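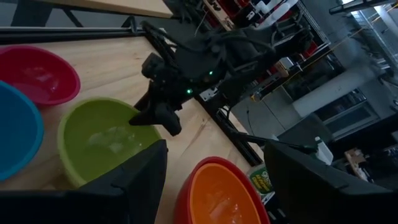
benchrat12
Pricing a second two-arm bench for bowl stacking and need a sanity check. Solach wants 185 per spare finger set. Pukow wants 190 but includes the screws. How many sets do you keep?

gantry_moth
Two per arm. Spend the rest on cables.

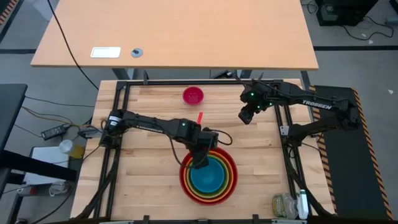 NUNCOMBE, February - copying from my own budget notes: 12 finger sets ordered, 16 cables. We ran out of cables first.

benchrat12
That's a lot of cables. I was going to put the money into a third wrist camera

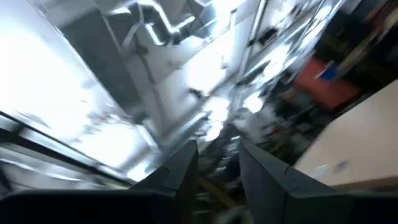 and keep it on the shelf as a spare - the lead time is what worries me.

oldservo
Disagree with both of you. Buy the frame and table first. Cho sells them as one unit and the arms can wait a quarter.

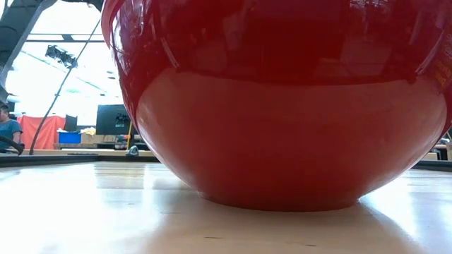

Do bowls need their own budget line?
Put them under consumables with the tape and zip ties.

gantry_moth
Still say cables.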